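Robot arms take over small-item sorting at Eltlow packing shop

By the Clerkton business desk

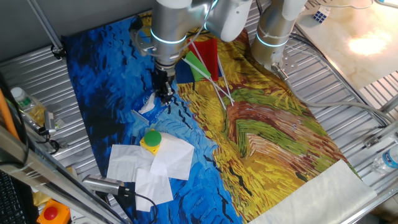 A contract packing company in Eltlow has moved part of its small-item sorting to a pair of robot arms, and the people who used to do that work by hand are now setting up jobs, checking output and handling the orders the machines can't.

Vương, which assembles gift sets, party kits and event packs for other businesses, employs 76 people at its building on the edge of town. The company started running the arms on regular shifts in January after a trial that lasted most of the fall. They came from Isavance, an automation supplier that also trained the first group of operators.

The arms pick up light, awkward things such as paper goods, flags on sticks and folded cloth, and place them where they are needed for packing. Those items have long been a problem for ordinary packing machines, which work best with boxes and bottles that are all the same shape.

In its first full week the station handled 2,543 items, according to a notice the company posted for staff. A good packer can still beat that on a short run, the notice said, but the arms are steadier over a full day.

No jobs were cut. The company said 4 packers moved to operator positions at a higher hourly rate, and others went to the custom order tables, where work had been backing up. Operators practice with mixed items on a work table before a new job goes live. They learn how to stop the arms in an emergency, how to restart after a dropped item and when to call for help.

Reaction on the floor has been mixed. Several packers said their wrists and shoulders feel better at the end of a shift. Others said the new work is lonelier - the old sorting line had people on both sides, and you could talk all morning. One longtime packer said she had turned down the operator training and would stay on custom orders as long as there were any.

Pay for packers who did not move up is the same as before. Some have asked whether the higher rate will be opened to more people, and the company said it will take up the question when it reviews schedules this spring.

Training for the next operators takes 27 hours, spread over several shifts, and is paid. Sign-up sheets go up in the break room on Wednesday.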